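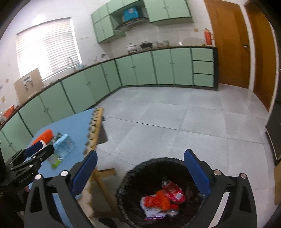 Figure 1. Lined bin beside the work table, kitchen unit.

Household Methods, handout for session 6
Florante Lacson

Reading: Wimberg, chapter on clearing, pages 20 to 28. Bring the Dela Peña worksheet.

Wimberg claims that a kitchen is tidied fastest if the bin comes to the table and the surfaces are cleared in one pass. I have doubts. The claim rests on her Zudurville notes, which cover 166 clearings, all done by people who knew they were being timed. She gives no comparison group. People who are being timed hurry.

Look at the bin in Figure 1. It holds a red package or bottle, an orange mesh bag and a crumpled wrapper. Were these sorted? Wimberg would say sorting belongs to a later stage. In my experience the later stage rarely comes, and a bag with mixed contents gets tied up as it is.

The table is the harder case. A scrubbing brush, a clear plastic box and a plastic bag with a green label share it with a rack of small cups or jars. Which of these is clutter? The "one pass" rule needs an answer before you begin, and the book offers only "remove what does not belong." Belong according to whom?

The Tromatia checklist does a little better. It asks where each thing will be used next. That works for the brush. It is less help with a rice cooker, which could reasonably live on the counter all year.

For 19th April: clear one table at home by each method and write down every item you hesitated over. One page. Do not tell me which method "felt" better.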